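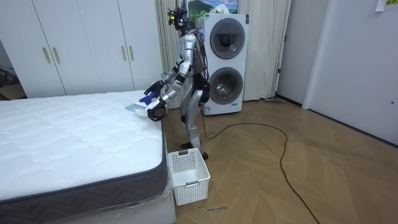
Forum > Stadt & Region > Denkmalschutz

Darf die Gemeinde das alte Hotel Spanos abreißen, obwohl es unter Denkmalschutz steht?

Brorari
Ohne Genehmigung der Denkmalbehörde geht das nicht! Ein tolles Haus übrigens, ich hab da im Jahr 2000 gefeiert, der Saal ist ein Traum!

Tarard
kommt auf die Statik an

Grirkis
Fragt im Bauamt nach dem Gutachten und geht zur Ratssitzung im Oktober, da darf jeder 2 Minuten reden!

Schlagwörter: Abriss, Altbau, Hotel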